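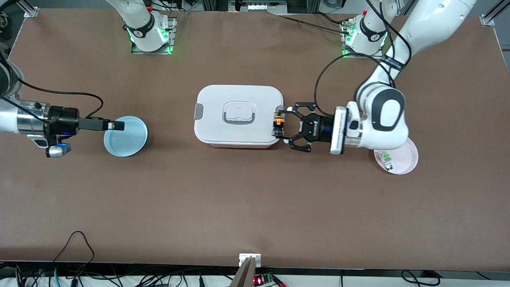
Trinidad Vidal told me last Friday that packed lunches are the dullest thing an adult can give a talk on, and that I should do gardening instead. So, hello, welcome to twenty minutes on packed lunches!

(Wait for people to sit. Say where the loos are.)

I started bringing my own lunch when I moved to the Vandolholm office, where the only place to eat was a bakery that sold out by half eleven. I was spending 6 pounds a day on a cheese roll and a fizzy drink, and I was starving again by four. Ask the room: who bought lunch out yesterday? Hands up, no shame.

First bit, leftovers. I cook one extra portion at supper and box it up before I sit down to eat. If I leave it in the pan I go back for seconds, every time. Lentils, pasta bake and fried rice all do well. Fish doesn't, at least not if you want to share a microwave with Zulmira Magalhães, who has Views.

Rice: get it cooled and in the fridge within the hour, and don't keep it past the next day. Say this slowly, people write it down.

Second bit, salads that don't go limp. Dressing at the bottom, then the hard stuff (carrot, chickpeas, cucumber), leaves right on top. Tip it out when you're ready. I got this from a neighbour in August and I've been a bore about it ever since.

Third bit, the sad drawer. Mine at Stosteck had oatcakes, a tin of sardines (I know, I know), mustard and four sachets of miso. It's for the mornings when the lunch is still at home on the worktop.

Skip the soup story if we're past quarter to.

Questions. Somebody will ask about freezing sandwiches. Yes to cheese, no to egg, and leave the tomato out till the morning.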